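27th January
By Treasa Phelan

Ventilation should be judged in use

When a heating and ventilation contractor hands over a finished building, the client receives a folder. It contains the drawings, the product sheets, the commissioning results and the warranty terms. In most cases the folder goes on a shelf and is opened again when something has failed. The trade has grown used to this arrangement, and it is the view of this writer that it serves the occupants of our buildings poorly.

Mechanical ventilation with heat recovery is now an ordinary part of new housing. The units are quieter than they were, the controls are simpler and the ductwork is better made. What has not kept pace is the attention given to a system once the installer has left. An airflow reading taken on the day of handover shows that the system could deliver the design rate on that day. It says very little about the same system after two winters of cooking, dust and closed bedroom doors.
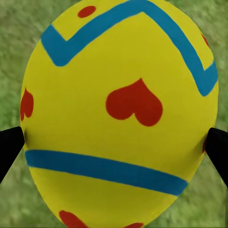 The residents' association at Trellard, a development of 40 flats, made this point well when it asked for its units to be inspected last September. Each flat had been signed off correctly. The paperwork was complete and the installing firm, Femance, had done what its contract required. The inspection was carried out by Kevin Mac Suibhne, and his report described clogged filters in many of the flats, supply valves closed by hand to stop draughts, and bypass settings left as they had been on the first day. No fault was found in the equipment itself.

It would be easy to blame the residents. The instructions were in the folder, after all. Yet the folder ran to 429 pages, and the advice on changing a filter was placed between a wiring diagram and a declaration of conformity. A tenant who moved in after the first year would not have been given it at all. Under such conditions neglect is the likely result, and a responsible industry ought to plan for it.

Three changes would help, and none requires new technology.

The first concerns the second visit. Every installation contract for domestic ventilation should include a return visit in the first heating season, priced at the outset and paid for as part of the works. The engineer should measure the airflow again, reset what has drifted and speak to the people who live there. Contractors have objected that clients will strike the item out to save money. Some will. Where the visit appears as an optional extra, it will almost always be struck out, and it should therefore stand in the main specification alongside commissioning.
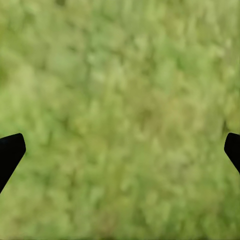
Who should pay for the return visit in a rented building?

The cost should fall to the owner, as it does for the servicing of a boiler. A tenant has no say in the choice of the system and should not carry the expense of keeping it in order.

The second change concerns access. Too many units are fitted where they cannot be reached without a ladder, or behind a panel held by screws that differ from one flat to the next. Niamh Ó Briain, who has written for this publication on plant room design, has argued that the person who will change the filter should be considered at the drawing stage. I agree with her, and would go further. If a filter cannot be removed by an adult standing on the floor, the design should be sent back. The exception is a building where a maintenance contract is in place and funded, and there the contract should be shown to the client before work begins.

The third is a matter of training. Our apprentices learn to size a duct, to seal a joint and to balance a system. They are seldom taught how to explain that system to a household in plain words. The training centre at Mangundap has begun to include this in its final term, under the direction of Ewan Shearer, and its graduates are asked to give a short demonstration to someone from outside the trade. It is a modest exercise. Employers who have taken on those graduates would do well to report on the results, so that other centres can decide whether to follow.

Manufacturers have a part in this as well. Keton now prints the filter size and the direction of airflow on the inside of the unit door, in letters large enough to read in a dim cupboard. Such a step costs little, and it deserves to be copied. Remote monitoring has also been put forward as an answer, and there is merit in it for large estates. I would be cautious about relying on it in private homes. A warning on a telephone is of use only if the owner knows what to do next — and if the firm that sold the service is still there to answer the call.

A reader may ask whether the matter warrants so much concern. I would point to the older buildings in our towns. The former corn exchange where our regional meetings are held dates from 1844, and its high sash windows still open. Whoever uses that hall can see how it is aired and can put it right with one hand. A sealed modern flat offers no such comfort. Its occupants depend entirely on a machine in a cupboard, and they are entitled to expect that the people who chose and fitted it have given some thought to its fifth year of service.

My colleague Horațiu Anghel has prepared a model clause for the return visit, which he has offered to the regional branches for comment. It is brief and can be added to existing forms of contract without altering the rest. I hope that members will read it, amend it where their experience suggests, and begin to use it in tenders issued this year.
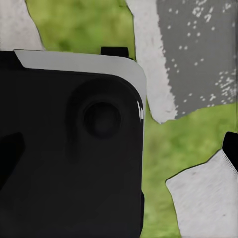

Black housing with a pale band along its upper edge.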